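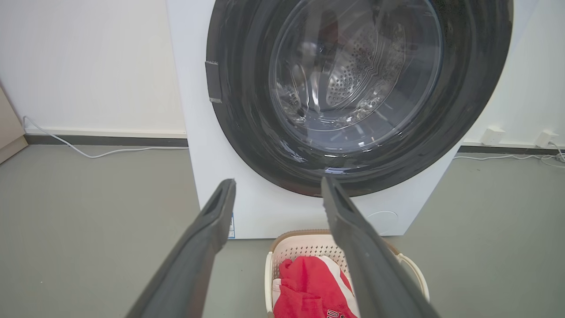
Why record a robot task from the wrist as well as from the head?
Each view covers what the other misses. The wrist view is good at the last few centimetres before a grasp, and the head view is good at working out where everything stands.

Right, so this week is the laundry task, and I'm going to stick to one small question from it: how much does each camera help when a robot learns by copying a person? I love this one, partly as I got it wrong when I first guessed (I'd have put all my money on the head camera).

The set-up in our Urosholm recordings is simple enough. There's a washing machine with a big round door, a basket in front with some red and white clothing in it, and a person steering the arms through the job. We kept 217 runs for training. Then we trained the same policy three times – wrist only, head only, both together – and gave each one 20 tries.

Don't get hung up on the network. It's the plain Doležal one from last week, with nothing clever added. Each time it looks, it predicts a short burst of movement, carries that out and looks again. Do make a note of the burst length when you try this yourselves, as it matters more than you'd think!

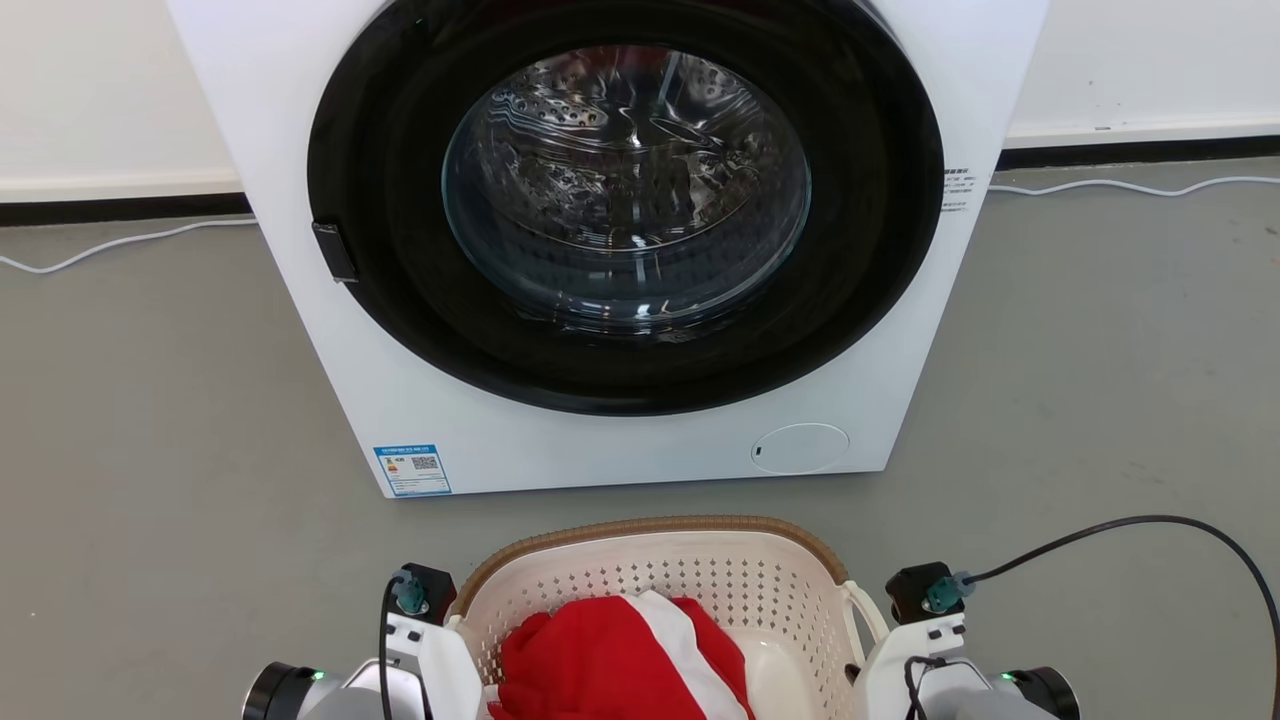 What does a policy trained only on the head view tend to get wrong?
It usually reaches the right area but closes the gripper a little too early or too high. Small errors in depth are hard to spot from further away.

The wrist-only policy had the opposite trouble. It grasped cloth nicely once it was close, but if it started a bit off to one side it wandered. Both views together did best, though I'd be careful here – 20 tries is a small test, and one lucky afternoon can flatter anybody's method.

For the practical, open the Guncombe folder and start at run 403. Hide one view, write down where you think the gripper will close, then check it against the other. Bring your notes, scruffy is fine.

We use cookies to remember your settings. Accept | Manage

Rustix course pages | Contact | Back to top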